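Wanted: people to help us write a good practice guide for hand-held grippers

I'm putting together a small working group at Skasdale and I'd love to hear from you if you've ever spent a long afternoon collecting demonstrations with a hand-held gripper. You don't need a degree or a title. If you have opinions on worn finger pads, you're my kind of person!

The draft so far is 9 pages and a bit of a mess. It covers checks before a session, when to clean or swap the pads, how to label a bad take, and how long anyone should hold the tool before a break (my wrist has views on that one). Roxana Preda and I wrote most of it, so it's full of our own habits, and we need other people to pick it apart.

We're after people who can give us 2 evenings a month until September. Meetings are online, with one in-person day at our Grornham workshop – lunch and travel covered. There's a small honorarium too.

To put your hand up, email me a few lines about what you've worked on and one rule you'd add tomorrow. Please get it to me by February 26, 2025. Questions are welcome, even the picky ones.

– Colm Coughlan
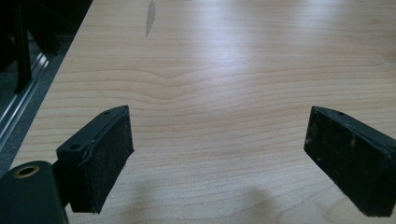 Juwita Tuhumury: Count me in, Colm. My rule would be that whoever finds a loose screw stops the session and writes it down, even if they're the newest person there. Can I join from a different time zone?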